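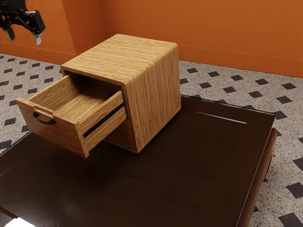

Veltard teleop kit, second look. Bought in November, used most days since, so this is past the honeymoon stage.

What you get: one hand controller, a base puck for tracking, foot pedal, a long USB cable and a licence for their sim, which ships with a few furniture scenes. Drawers, a cupboard, a tap. I've spent nearly all my time on the drawers. Paid 790 for the lot, before postage. The Stosance leader arm was 3000 when I looked and I don't have that.

Set up. Twenty minutes if your drivers behave, mine didn't. Puck wants a clear view of your hand, so no monitor arm in the way. The manual says put it at elbow height, ignore that, chest height is much better and you stop losing tracking when you reach down. Pedal is the clutch: press to move, lift to freeze. Takes an evening to stop pressing it like a brake.

The controller itself. Light, a bit plasticky. Trigger closes the fingers and it's properly analogue, you can hold them half shut which you need for a thin handle. Rotation is one to one and feels right. Translation is scaled and out of the box it's far too quick, I run it at just under half. There's a slider but it resets to default when you load a new scene!! Still not fixed. Every time I forget and shoot the wrist straight past the furniture.

Drawers then. Opening the top one with a U shaped handle is the first thing you'll try and it's a decent test. Come in from the front, fingers pointing down, hook one behind the bar or pinch it, pull straight. Sounds easy. The pull straight bit is where I lost whole afternoons. Your own arm wants to swing in an arc from the shoulder and the drawer doesn't, so it binds, the fingers slide off, start again. Fix was to clutch halfway: pull a bit, pedal up, bring my hand back, pedal down, pull the rest. Recordings come out with a little pause in the middle and my policy learned the pause. Every single time, it stops halfway like it's forgotten something. Trimming the still frames in post got rid of most of it.

Axis lock is the better answer. Hidden in the second settings page, hold the side button and you only move along whichever way you're already going. Wish I'd found it before my first 200 demos, most of which I binned. Closing is easier, you can just nudge the front with the fingertips, though I'd vary where you push or it only ever learns one spot.

The sim. Looks nicer than I expected for the money, good wood, shiny tables, loud walls. Shadows help a lot, on a flat screen the shadow under the drawer is my best depth cue and when I turned them off for speed I was missing the handle constantly. Turned them back on. Contact is so-so. Fingers sometimes sink a touch into the handle before it grabs. You can change the camera between episodes but not during one, annoying if the gripper ends up hiding the bit you need to see.

Recording. One button start, same button stop, and that is a problem, because if you double tap it saves an empty episode. I've got loads. File viewer lets you scrub and delete but no undo, so careful. Export is fine, plain folders, joint positions and gripper and images all on the same clock. No faffing with conversion beyond a short script. Disk use is heavy, budget for a second drive if you plan on anything like 2000 episodes with images on.

Latency I can't fault over the cable. Wireless exists. Don't bother with it.

Real arm. It'll drive the Urninell small arm and whatever speaks the usual position commands. Same controller, same pedal, less forgiving obviously. No force feedback so you've no idea how hard you're pulling. For that I still prefer guiding the arm by hand, grab the wrist and walk it through, you feel the drawer catch and you ease off. Slower, knackering on the shoulders, and your own hands get in the camera shots, but cleaner pulls. The kit does have a hand guiding mode for the Urninell. It's basic, records joints only and you replay afterwards to get the images. Works.

Żak do a foam grip that slips over the controller, cheap, worth it, my palm stopped cramping. Buy that at the same time.

Support answered two emails out of three. Firmware update in the new year fixed the drift after long sesions, I used to have to recentre every ten minutes or so and now it's once at the start.

Good: trigger, axis lock, tidy export, price
Bad: speed slider resetting, one button for start and stop, no undo, soft contact on thin handles

Would I buy again, yes, for sim work definitly. If you mainly want to teach a real arm anything that pushes back, save up or use your hands. Four out of five, goes up to four and a half if they ever fix the slider.

Posted Wednesday, March 20, 2019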